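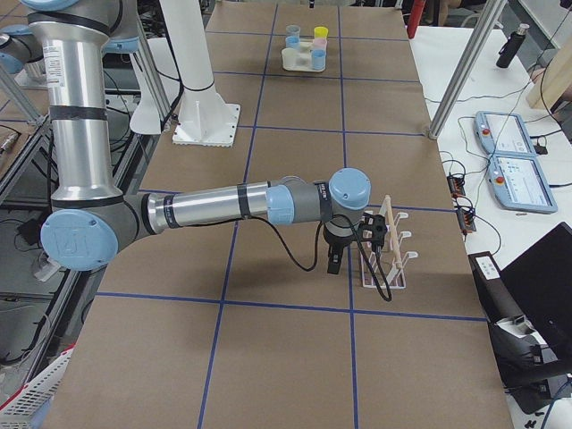

By Ditte Zoëga
Mon 17 February

The paper mill at Fincombe closed in June, and for a few weeks the people in town who buy wrapping paper in quantity did not notice. They had rolls in the back room. Then the rolls ran down, and the calls started.

Ellis Paper and Twine, on the corner across from the old bus depot, took most of those calls. The store has sold brown kraft paper by the roll since the present owner's grandfather ran it, and for most of that time the paper came from 6 miles up the road. A truck arrived every other week. If it was late, somebody drove up and got the rolls.

Now the paper comes from Zirnska, two states away, and it comes by the pallet. The smallest order the mill will fill is 252 rolls. The store used to buy a third of that at a time. To make room, the owner cleared out the greeting cards and the party goods, which had not been selling well anyway, and put steel racks along the north wall.

Customers say the new paper is different, and they are right. The Fincombe sheet was heavy and a little rough, with dark flecks in it. It took a crease and held it. The Zirnska sheet is smoother and more even in color, and it tears straighter along a table edge. It also has more spring. A butcher on Ondberg Street told me he had to learn to fold his packages over again, and that for the first month he used twice as much string.

Others prefer it. A woman who runs a pattern-cutting class on Tuesday nights says pencil shows up better and chalk brushes off clean. The framing shop likes it for backing. The two bakeries in town have stayed out of the argument. They use white.

Kraft is an old product and a simple one. The name is the German word for strength. Wood chips are cooked with chemicals that dissolve the material holding the fibers together, and the long fibers that remain make a tough sheet. Left unbleached, it is brown. Most of it goes into grocery bags and the faces of cardboard boxes. Plain rolls for counters and tables are a small part of the trade, and a small mill like Fincombe could live on that part for a long time.

What ended it was the boiler. It needed replacing, and the estimate came to more than the mill had cleared in 3 good years. The family that owned it looked for a buyer and had one visit. The machine was sold for parts in the fall. The building is still there, with its windows boarded on the river side.

There is some Fincombe paper left. Ellis kept back a few rolls of the widest size, and regular customers know to ask. The price has not gone up. A printmaker bought one before Christmas and has it standing on end in her hallway, still wrapped, because she has not decided what it is for.

The rest of the town has mostly gotten used to the change. School art rooms order twice a year, as before. The butcher is down to his usual amount of string. The next pallet from Zirnska is due at the end of the month, and the store is taking names for the narrow rolls, which sold out last time in under a week.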